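Gift codes and game credit: your questions, my answers

Hi, I'm Shirley Goodall and I run the code desk at Gevport. These are the things people write to me about most, so have a look before you open a ticket (I do read them all, though!).

How fast will I get my code?
Usually within a few minutes of payment clearing. If it's your first order, I may call to check it's really you, so please pick up.

Where does it show up?
In your email and under My Codes on the site. Check your spam folder too — Shetty mail accounts love to hide us in there.

Which region do I choose?
The one your game account is registered in, even if you're traveling. A Brutico account opened in Canada needs a Canadian code, and I can't swap it once you've seen the digits.

Can I cancel?
Yes, as long as you haven't revealed the code. Hit Undo on the order page and the money goes back the way it came. Once it's revealed, it's yours.

My code says "already used." Help!
First make sure you're not logged in to a second account (it happens a lot, I've done it myself). Then send me your order number and a screenshot of the error. Please don't try it more than 3 times or the store may lock you out for the night.

Is there a limit?
New customers can buy up to 100 dollars of credit a day. After your first month it goes up to 800, and you can write to me if you need more.

How do points work?
You get one point per dollar, and 1,000 points gets you a free ten-dollar code. They don't expire. 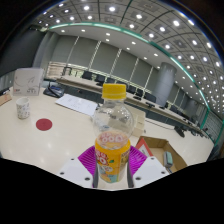
Bottle with a yellow cap and a bright label

Can I send a code as a gift?
Sure! Tick "for a friend" at checkout and type in their email address. You can add a note and pick the time it goes out, so a birthday code can land at 7 a.m. if you like.

Do you answer at night?
Chat closes at 11 p.m. Leave a message after that and I'll get to it in the morning, oldest first.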